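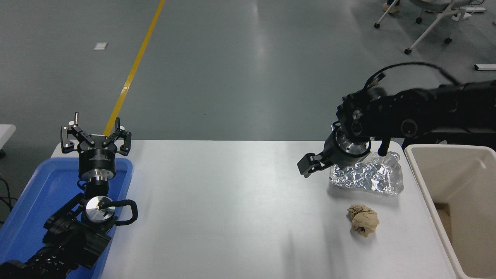

Attachment 1: white table and the yellow floor line

Ticket: Aydoğan labels printing wrong, plus drifting
Product: Jinard label printer, Stornari Orders (desktop)
Site: Goltlow
Status: Open, waiting on customer

Hi team, me again! I'm opening a fresh ticket because the old one got closed while I was on leave, and the auto-reply said not to reopen it. Feel free to merge them if you can, I don't mind which one survives.

We print shipping and product labels on a Jinard direct thermal, the 102 mm wide model, fed from Stornari Orders over USB. We've had it since May and until the last Stornari update I had no complaints at all, it just sat there and spat out labels. Now there are two things going on, and I can't work out if they're the same thing or if I've just been unlucky.

Problem one. One of our suppliers is Aydoğan, with the soft g, the one with the little curved hat on it. They do our dried apricots and the big tins of pepper paste. Since the update their name comes out as "Aydo?an" on anything that goes through the batch print screen. If I print a single label from the product page it's perfect, hat and all. Same printer, same roll, same template as far as I can see.

Problem two. On a long batch the text creeps down the label. The first few are spot on, then the top margin gets bigger and bigger until the barcode's bottom edge is sitting on the gap and the scanner at the depot won't have a bar of it. Yesterday's batch was 70 labels and I binned the back half of them, which hurts a bit at what rolls cost these days.

Things I'd already tried before writing in, so you don't have to ask:

Turned it off and on. Turned the computer off and on. Swapped the USB cable for the one off the old scanner. Cleaned the head and the roller with the pen thingy that came in the box. Checked the template font, which is the plain one you recommended last time. Tried a new roll from a different carton. None of it made any difference to either problem.

Morning update

Thanks for the quick reply. I've gone through your list, answers in the same order.

Stornari version is 13, and the little box under Help says it's up to date. Driver is whatever your installer put on, I've never touched it. Label stock is set to "Gap" in the driver and we do use gap labels, not the ones with the black mark on the back. Print speed was set to 3, and I've left it alone.

I ran the self-test by holding the feed button down while switching it on. It printed a page of settings, then a page of diagonal lines, and then kept going and printed what looked like the settings page again in a language I can only call punctuation. I let go of the button at that point. Is that normal? Your article says "release the button after the light flashes" but mine flashes the entire time, so I guessed.

The calibration did something, though! After it fed those blanks through, I ran a short batch and the labels stayed put. I got quite excited and ran a proper one, and the creep was back before I'd finished my cup of tea. It was slower than before, I'd say, but it still ended up with barcodes hanging over the gap.

Lunchtime update

OK, the question mark. I did what you asked and exported the product list to a file, then opened it in the plain text editor instead of the spreadsheet. The name is right in the file. So Stornari has it stored properly, and something between the batch screen and the printer is dropping it.

Then I went poking around (sorry) and found there's a setting in the batch screen under the cog called "Printer text mode", with "Fast" and "Compatible" in it. Ours is on Fast. I don't remember ever choosing that, and I'm the only person with the admin login, so I'm blaming the update until somebody tells me otherwise. I flipped it to Compatible, printed the apricot label from the batch screen, and there's my g with its hat back on. I did a little dance.

What I'd like to know is whether Compatible has any downside. The help text next to it says "Recommended for legacy devices", and ours isn't old, so I'm a bit wary of leaving it there. It does take a moment longer before each label starts, but I can live with that.

I also noticed that the label preview on screen never showed the question mark, even when the print did. It'd be lovely if the preview showed what the printer was going to do. I know that's a feature request and you'll tell me to put it on the other form, so consider this me grumbling in advance.

Afternoon update

Back to the creeping. You asked me to measure the label and the gap with a ruler and compare them with the template, and I think this might be it. The template has the height right to the edge of the label but the gap is down as zero. Zero! On every single one of our templates, including the ones I haven't edited since I set them up. I changed the gap on the shipping template to match the ruler and left the others alone, so we'd have something to compare with.

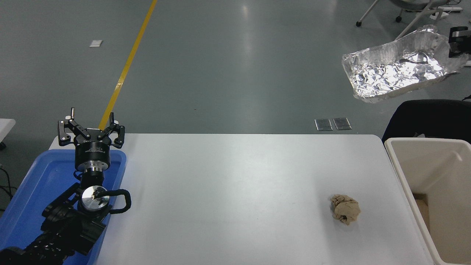 I ran the shipping template first, a full batch, and pulled labels out as they went. First one good, middle ones good, last one good, and when I laid the last over the first and held them up to the window the barcodes lined up near enough that I couldn't pick which was which. Then I ran the product template with the gap still at zero, and away it went down the label like it had somewhere to be. So I'm calling that one found.

It makes sense of the calibration thing too, in a way. I suppose the printer knew where the gap was after I calibrated it, and Stornari kept telling it there wasn't one? You'd know better than me.

While I had the lid up I also found a label stuck to the inside, right up near the sensor, with its corner curled over. No idea how long it's been living there. I peeled it off after I'd done both of those runs, so it can't have fixed anything, but I'm mentioning it in case it explains why it was slower to drift some days than others.

Where we're at

Shipping template: gap set, text mode Compatible, prints fine.
Product template: gap now set as well, one short batch done, fine so far.
Returns template: haven't touched it, we hardly use it.
Supplier name: correct in single and batch.

Questions still open from my end, whenever you've got a minute:

Did the update set all the gaps to zero, and will the next one do it again? If it will, I'd like to know before I press the button, because I've turned on automatic updates like your welcome email told me to.

Can I copy the gap from one template to all of them in one go? I looked for a way to do it and only found "Duplicate", which made me a second shipping template that I now can't delete. It's called "Shipping (copy)" and the bin icon is greyed out. If you can zap that from your side I'd be grateful.

And the flashing light on the self-test. I've done it twice now and it flashes from the moment I press the button to the moment I let go. Please tell me which flash I'm supposed to be counting.

One more before you close this

The colour on the status light has gone from green to a sort of orange since I shut the lid, though it's still printing without any fuss. The card in the box says orange is "Attention" and doesn't say to what. I've checked the roll is seated and the lid's clicked down on both sides. I'm leaving it switched on overnight, and I'll run the morning's orders at half past eight and add the result to this ticket, so please keep it open until then.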